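Saturday, December 21, 2024

Build 74 of Colier, leaderboard fix attempt. Kálmán says scores post fine on his dev kit but the friends tab stays blank. Same on mine. Global tab loads after a long wait, then shows old November scores. So writes OK, reads not.

Looked at the query. It asks for 3000 rows every time the menu opens - way too many. Dropped the page size to 72. Menu opens quick now. Friends tab still blank, grr.
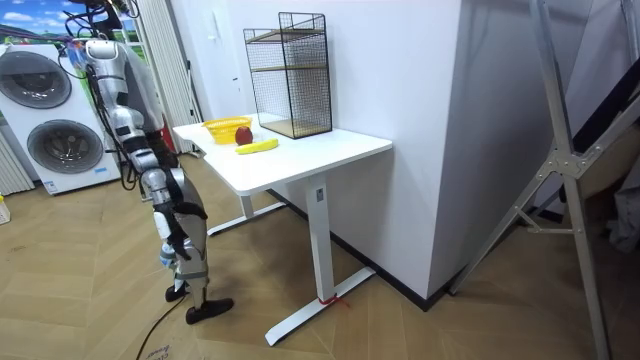 Found it, I think. Friend IDs come back as text and we compare them as numbers. Orsolya Gulyás had the same thing on Trorkero, will ask her how she patched it. Temp fix is in my branch, dont merge yet.

Also the PC build drops frames in the harbor level. Only with rain on. Not touching it today.
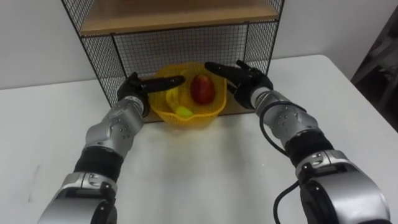 Yellow basket and apple, both hands over it.

Retest with temp fix: friends tab fills, sort order wrong, lowest score on top. Flipped it. Good. Ties still come out in randon order, need a second sort key - time of run probably.
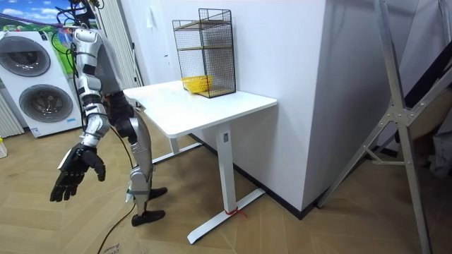 Patch notes for Kálmán Barta: leaderboard reads, page size, sort. Leave rain out. Bug 106 stays open until the ties are done. For the harbor cutscene the cable prop should lie like the one by the robot's legs, long and snaking over the floor, ours is dead straight and looks fake. Ask for a new mesh after the patch ships.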